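Thread: Wrist camera only vs. wrist + overhead for cloth pickup

gdelorme
Posted Mon 22 April

We finished the comparison I mentioned in the other thread. Same policy, same training set of 784 demonstrations, trained once with the wrist view alone and once with the wrist view plus an overhead camera. The task is to grasp a folded garment lying on upholstery and lift it clear. We ran 757 evaluation trials per version.

Wrist only came out ahead on garments that weren't in the training set. On familiar ones the two were even. My reading is that the overhead view lets the policy memorize the room.

Gaëtan Delorme

bralley_k
How did you split seen and unseen? By garment or by fabric? If a red shirt is in training and another red shirt is in the test, I wouldn't call that unseen.

gdelorme
By garment. You're right that colors overlap. We didn't control for that.

Warraich
I don't buy the memorizing explanation. You added a second image encoder and kept the number of demonstrations fixed. More parameters with the same data will overfit no matter where the camera points. Did you try the overhead camera with a frozen encoder?

gdelorme
No. We have 3 seeds for each version and the gap holds in all of them, but you're right that it doesn't separate the two causes. I can queue the frozen run in May.

hillen_lab
We saw the reverse on towels. With 2571 demonstrations the overhead view helped, mostly on the approach, when the wrist camera was still too far off to the side to get the towel in view. Maybe it's only a matter of how much data you have.

Warraich
That fits what I said.

bistier
Where does the wrist version fail? Ours closes too early when the edge of the cloth is thin and flat against a soft surface. The fingers push the cushion down and slide over the fabric.

gdelorme
Same failure on our side, and it makes up most of the misses. The second kind is lateral error: the fingers come down beside the fold and close on nothing. The wrist view should make that easy to correct, and the policy still doesn't always correct it. Wrist view from the setup, fingers over the upholstery and the garment to the right:

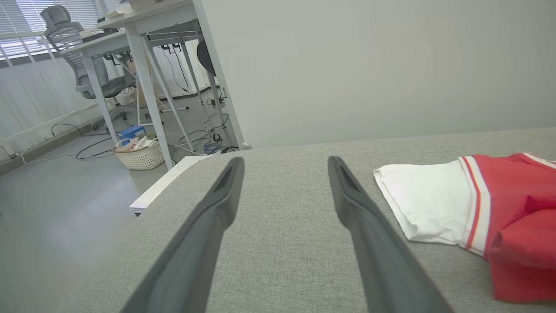 Léonie Vasseur
I'd score the approach and the grasp separately before changing any cameras. One success number for the whole task can't tell you which of these two explanations is right, and the frozen encoder run will have the same problem.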